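Escurreplatos de madera Clevska: mi opinión después de seis meses

Última actualización: mayo

Compré este escurreplatos en la tienda Zamudio, que está cerca de mi trabajo. Antes tenía uno de metal con patas de goma y el óxido me manchaba la encimera, por eso quería probar la madera. Lavo a mano casi todo, somos dos personas en casa y cocinamos cada noche.

El montaje es fácil. Vienen las piezas en una bolsa y una hoja con dibujos, sin texto. Los tornillos son cortos y conviene apretarlos otra vez después de la primera semana, porque la madera se mueve un poco cuando toma humedad. Yo no lo hice y una esquina quedó floja hasta que me di cuenta.

Los platos llanos entran muy bien. Los hondos ya menos, hay que dejar un hueco libre entre uno y otro. Las tazas las pongo boca abajo en la parte de arriba y se secan durante la noche. Para los cubiertos no trae nada, tuve que comprar un vaso aparte. Las sartenes pesadas no las recomiendo, el mueble aguanta pero se inclina.

El mantenimiento es lo que más me preguntan. Le doy aceite mineral con un trapo, espero 1 noche y quito lo que sobra. Un bote de 300 ml me dura todavía. Si usted vive en un sitio húmedo, mire bien las uniones de abajo, allí me salieron dos puntos negros que limpié con vinagre.

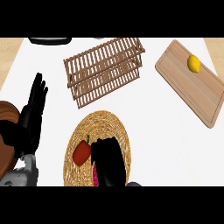
Escurreplatos de madera clara, con varillas finas en paralelo.

También miré el modelo de Drurnton, que es más bajo y tiene bandeja para el agua. Me gustó la bandeja, pero costaba bastante más y ocupaba toda la encimera. Con el Clevska tengo que poner un paño debajo y cambiarlo cada día.

Lo compraría otra vez para una cocina con buena ventilación. Le pongo cuatro estrellas de cinco, la que falta es por los cubiertos y por los tornillos.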